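Okay, thread about sleep, or what I've learned after a winter of waking up at 3 every single morning. Long one, get a cuppa.

Background: I'm 44, I live in Ballarat, the house is weatherboard and leaks air like a colander. Bedtime here from June on is an event you have to plan for.

For most of last year I went down at ten, was out cold by five past, then ping. Awake. Staring at the ceiling thinking about the rego and whether I'd replied to Ye-seo about the roster (I had).

I tried the obvious stuff first. No coffee after lunch, which made me a horrible person for a fortnight. No phone in bed, lasted four nights. Magnesium, which did nothing I could pick.

Then my GP, who is lovely and also runs 40 minutes behind, asked me to keep a sleep diary. Pen and paper. What time I got in, what time I thought I dropped off, wake-ups, how I felt in the morning out of ten.

I kept it for 83 nights. I'm more proud of that than of my degree.

Biggest thing in the diary: the 3am wake-ups were nearly all on nights I'd had the doona AND the heater on low. I was cooking myself. I'd been so worried about being cold that I'd never considered the other thing.

Malachy Foley from work reckons everyone over forty sleeps badly and we should all just accept it and take up baking. He does bring in a very good soda bread so I'm not going to argue too hard.

Anyway. The bedroom, evening light:
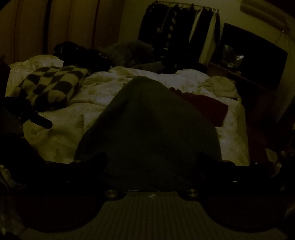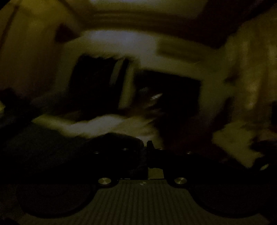
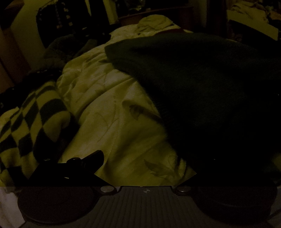
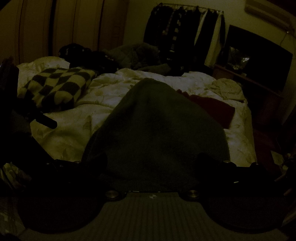

So, layers. I'd always been a one-big-doona person and I was wrong. What works for me is a lighter cover underneath and something heavy you can shove off in your sleep without waking up properly. The dark green one bunched up on the cream comforter is the shoving-off kind, and mornings I can tell what sort of night it's been by where it's ended up. On the floor means warm night. Round my neck means the southerly came through.

Heater goes off half an hour before I get in now. The first two minutes are awful. I wear socks, I kick the socks off, I find four socks at the bottom of the bed at the end of the week.

Light was the second thing. I'd been sitting under the big kitchen downlights until 9.55 and then expecting my brain to shut up shop by ten. Now it's lamps only after eight. The dog has adjusted better than I have, she takes herself off to bed at quarter past.

My brother-in-law Darragh bought one of those fancy sunrise clocks and swears by it. I borrowed it for a week. It woke me up very gently at 5.30 and I have never been so cross with a lamp.

Also borrowed: a weighted blanket. Felt like being sat on by a calf. Some people love it! Ye-seo loves it! I gave it back on night three with a thank-you card.

The bit I resisted longest was getting up when I'm awake. The GP said if you've been lying there a good while, get up, sit somewhere dim, do something boring, go back when you're sleepy. I said that sounds freezing. She said wear a dressing gown.

My boring thing is a history of the Victorian railways that I got for two dollars at the op shop. I have started it maybe thirty times. I'm on page 91. Couldn't tell you a thing about the gauges.

Same wake-up time every day, weekends included. I hate this one. I hate that it works. Sunday me used to sleep till nine and then wonder why the next morning felt like being hit by a tram.

Things that did nothing for me, your mileage may vary: chamomile tea (up for a wee at two), lavender anything, whale noises, counting backwards from 1000 (got to the end, was furious), that breathing one where you hold it and then panic.

Where I'm at now: still awake at 3 once or twice a week. Used to be six. And when it happens I'm less wound up about it, which seems to be half the battle with the getting back to sleep part.

A few people have asked for the diary layout. It's a ruled exercise book with five columns, there's no app, I'll type the headings out tomorrow when I'm at a proper keyboard.

If you're snoring or gasping or nodding off at the wheel, please go and see someone, that's a different thing and a thread from me won't fix it.

Right, it's five to eight, I'm off to turn the downlights off. Tell me your boring books, I'll need a new one if I ever get past the chapter on sleepers (yes, I know).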